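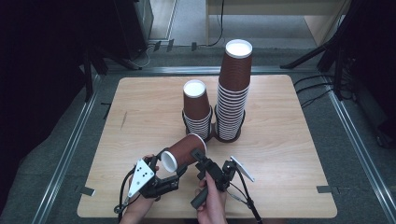 Hand-held grippers in paired use, with a brown paper cup between them.

Risavham Paired Hand Grippers — Evaluation Set

The Risavham set allows laboratories to compare finger shapes and pad materials before committing to a robot arm. Each hand unit carries its own mounting plate and cable.

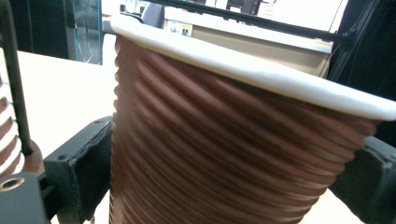
Fingers are black and may be fitted bare or padded. Fabric padding is a wearing part and should be inspected before each trial, particularly along the upper edge. 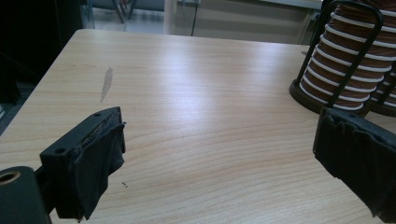 Supply and loan

The set comprises 2 hand units and 4 spare pads, catalogue no. 236. Loans run for 33 days and are arranged through Tallbridge. 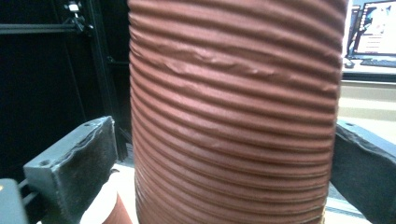

Borrowers are asked to record pad condition on return — a form is enclosed. Enquiries regarding colour-coded cables or other finger shapes should be directed to Hoi-yan Chu.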